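Undus Working Group on Good Practice for Robots in Food Handling
Minutes of the meeting held 2023-01-18

Chair: Fabrice Guérin
Minutes: Corentin Pons
Members represented: Undus, Gustura, Akus. Apologies were received from Picard.

1. Minutes of the previous meeting
Approved with one correction. In item 4, "operator" should read "attending operator" throughout.

2. Draft section 3, work surfaces
The group reviewed the revised text. Gustura asked that paper covering be permitted as an alternative to washable mats. Akus had no objection, provided that the paper is replaced at each change of food item and does not hang over the edge of the table. Agreed. The wording "single sheet, matt finish" was kept after a short discussion of glare. Spelling to be changed to "matte."

3. Draft section 4, speed and force limits
Mr. Guérin recalled that the limit of 500 millimeters per second for arm movement with a person inside the marked area had been left in brackets. The brackets were removed. The proposal to allow 600 in the absence of hot equipment was not adopted. Gustura asked that its disagreement be recorded.

4. Draft section 5, small heating appliances
The following points were agreed for the next draft:
5.1 An appliance shall be switched off at the outlet before a gripper makes contact with its housing.
5.2 Doors that fold down shall be fully open before any item is removed. The path of the arm shall not cross the open door at less than the clearance given in Annex B.
5.3 The receiving plate shall be in position before removal begins.
5.4 Gripper cables shall be kept clear of the appliance opening.

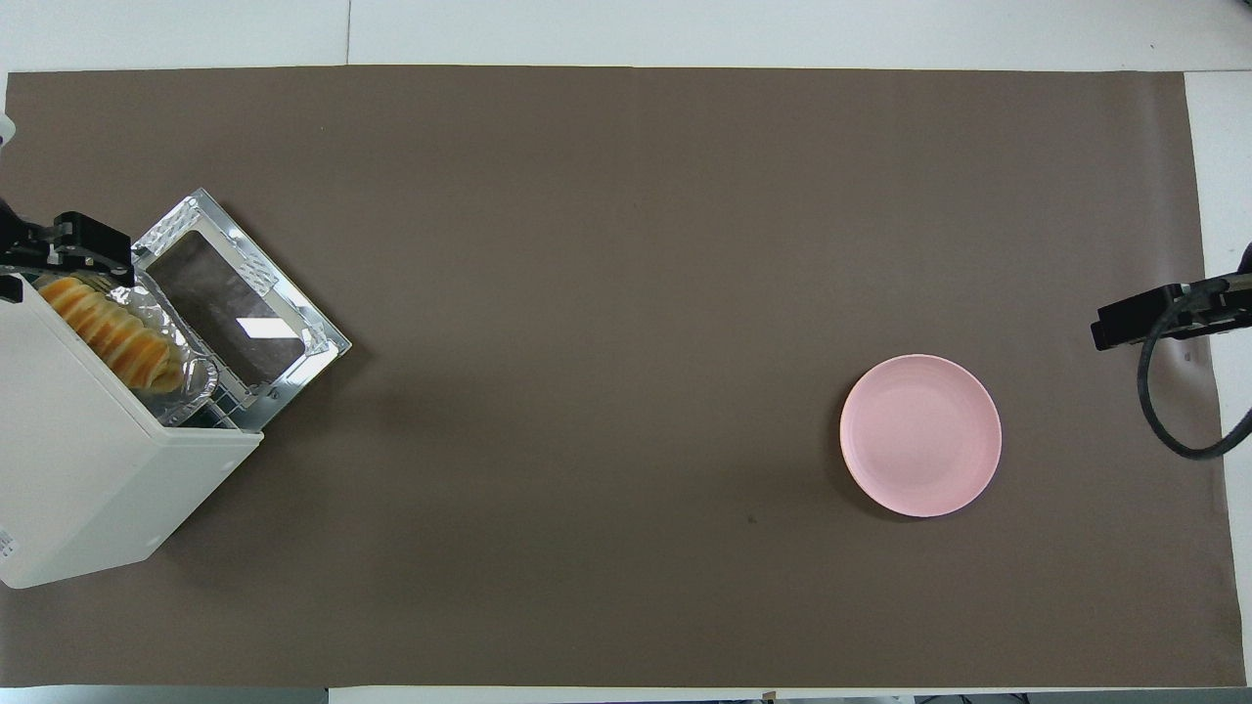
Akus asked whether 5.1 applies to trials carried out with an appliance that has never been plugged in. The Chair's view was that it does, and that the log should say so. Mr. Pons will add a note.

5. Record keeping
Each site shall keep its trial log for 2000 operating hours or until the next audit, whichever is later. Picard had sent written comments asking for a shorter period. These were noted and will be taken up when Picard is present.

6. Actions
Mr. Pons: revised sections 3 to 5, to be circulated before the end of January.
Gustura: clearance values for Annex B.
Akus: sample log sheet.

7. Other business
None. The meeting was adjourned at 4:10 p.m.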